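Community > Simulation and robots > Good practice

Browse Topics Members Log in

Rules for the start state in simulated kitchen tasks?
Posted in October by Kha Lã

Our group is writing a short standard for simulated kitchen tasks, and we cannot agree on one point. Must every object have a fixed start place, or may it change between episodes? We have 30 episodes for each task. My colleague wants everything fixed so that scores can be compared. I am afraid the policy will only memorize. What do you write in your rules?

Tươi Doãn

Change it, but write down the limits before you begin. In our rules each task has a list of allowed places, and the random seed is saved with the episode. We keep 18 seeds only for testing and they are never used in training. The success rule must also be in words, for example "bottle upright and gripper open at the end." If two people read it and give different scores, please rewrite it.

Khải Tăng

fixed is fine for a demo

Hường Hoàng

I agree with Tươi. I would add that you should save stills with the rules, so a reviewer can check what was where. Renders from our kitchen set, with a bottle in the first and the last:

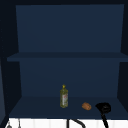
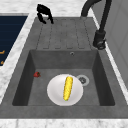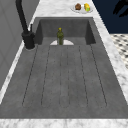 Wording we use in our rules

"The place of each object is recorded by the name of the surface: shelf, basin, plate, counter. Words like near or beside are not accepted without a distance. An episode with a missing record is not scored."

It took us 3 versions to write this, and the distance part is still discussed every month.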